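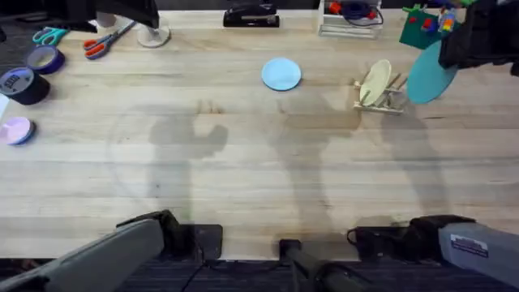

I went to the Sturnent open afternoon in November expecting a sales pitch, and for the first half hour I got one. Denise Furnival, who runs the manipulation group, told us their method lets a two-armed setup learn to rack plates from 200 demonstrations, where the last version needed 700.

Then we were walked over to the table. Plates, a wooden dish rack, scissors and tape left along the back as clutter. Fine, but I asked how the 200 were picked. Jade Ellwood said they come out of a pool of 3521 recordings, filtered by a scoring model called Yeoman. So somebody still has to make the 3521 – that was on no slide.

I also asked about testing. Each setting gets 8 trials, same rack, same table. The gap they are proudest of comes down to two plates. Beverley Blackburn, visiting from Kellomham, wanted to know if the rack is ever moved between trials. It isn't yet.

The filtering idea may well be good. I'd like to see it run against a random 200 from the same pool, and Furnival said that comparison is planned for spring.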